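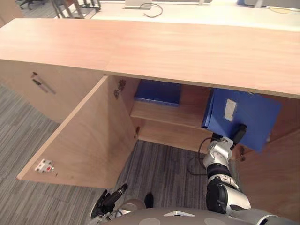 I have a theory that you can tell how long an office has been around by what's behind its cabinet doors. Not the big closet with the printer paper, I mean the low cabinets, the ones people lean on while they wait for the coffee. Ours run between the desks and they've got a nice pale wood top, and for years I thought of them as furniture for putting a mug on.

Then in January Wanda Marciniak asked me where the Norkeck paperwork was, and I spent most of an afternoon on my knees on the carpet (striped, gray, very hard on the kneecaps). And I came away with opinions!

Opinion one: the file box is a wonderful thing and we gave up on it too soon. I know, I know, everything's scanned. But I went looking for the scans first, and there were 60 files in a folder called Flimden misc, and I opened every single one. The box took me two minutes. It stands up on a shelf, it has a label on its spine, and you pull it out. If somebody has been good enough to write on the label, you're done.

Opinion two: low cabinets deserve more respect than they get. Everyone wants the tall kind because you can stand up straight in front of them, fine, but a tall cabinet is a wall. You can talk over a low one. You can spread a box's contents out on the top and have two people look at the same page, and that's how Wanda and I finally sorted out which Lerkari invoices belonged to which year. Try that with your head in a closet.

Where I'll give the other side a point is doors. A big door on a low cabinet swings right out into the place you want to kneel, so you do a kind of sideways shuffle with a full box in your arms. Sliding doors would fix that, but then you only ever get at half the shelf, and I'd still take the swing.

And please, leave some air on the shelf. A packed shelf looks efficient and then you can't get your fingers around anything. When we were done we'd cut the old Cieślak stuff down from three boxes to one, and Wanda wrote the new label herself in big square capitals. The Norkeck papers were in there too, by the way, right at the back, behind the warranty for a kettle we no longer own.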